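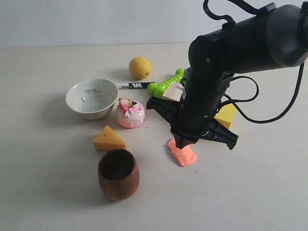
Likutex
Table surface notes, thread. Cream-white top, matte finish, in use since July. Posting what I know about keeping it pale.

Likutex
The top is a Deltelwood panel, 161 cm on the long side. Edges sealed by me, two coats. The factory seal stopped short at the corners.

Likutex
Lemon: leave it whole and it does nothing. Cut, it etches the finish in 5 minutes. The mark is dull and only shows at a low angle to the window. Polish does not bring it back.

Likutex
Marker: cap on, always. Ink on this finish lifts with 90% isopropyl if you get to it the same day. After that you get a gray ghost. Wipe toward the middle of the stain.

Likutex
Soft stuff is worse than ink. Modeling clay, foam, anything oily or plasticized. Left overnight it can bond to the coating. I put a paper card under it if it's staying out.

Likutex
Painted toys: test the underside first. Damp white cloth, press, hold. If color comes off on the cloth it will come off on the table. Pinks and reds are the usual offenders.

Likutex
Wooden cups and bowls: check the foot for grit. Most of the fine scratches on my old table were from a cup foot. 400 grit, then a coat of Stetinwood wax, let it cure before use.

Likutex
Someone asked about the wall. Light gray-white, flat paint. Picked it close to the tabletop so I get less color bounce on small things. Flat paint marks if you look at it. Tradeoff accepted.

Likutex
Weekly clean: warm water, one drop of dish soap, microfiber, dry cloth after. No melamine sponge. It leaves a shiny patch and you can't undo it.

Likutex
Tried the Oosthuizen spray cleaner as well. Streaks on matte. Fine on glass.

Likutex
Recoat is next. Will post the cure time once I've tested it on the offcut.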